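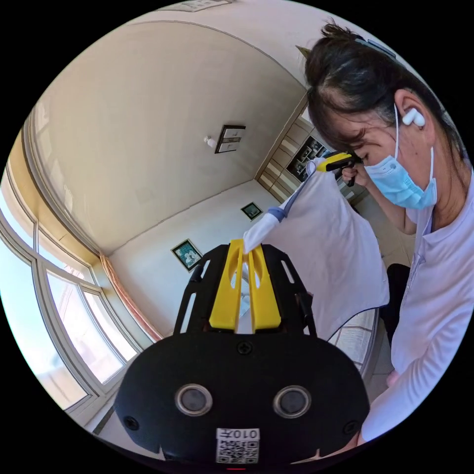 Folding task, club thread: shirt episodes

drastum_k
Logged 1,731 shirt episodes for the Zevport entry. Policy still misses the sleeve grasp in 3 of 4 trials. I think we need more hanging-shirt data.

srisuk_lab
Disagree. Hanging fabric swings and the labels get noisy. Flat on the bed is the better start state.

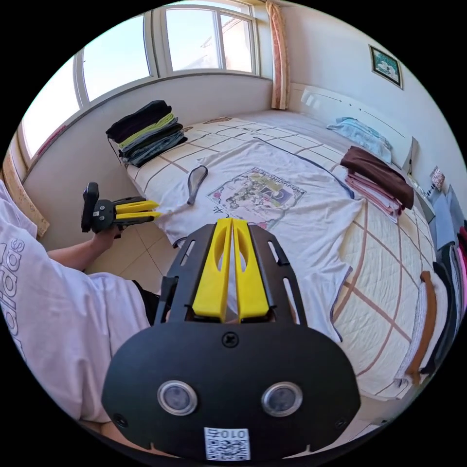

Printed shirts also give the tracker more texture than plain white ones. I would drop the hanging set and retrain.

drastum_k
The rules start with the shirt held up. Dropping it means no score on stage one.

vosell22
Check finger timing first. Ours closed 3 frames late and it looked like a data problem.

srisuk_lab
Fair. Still want the flat set weighted higher.

drastum_k
Will check the offset tonight, then run both splits.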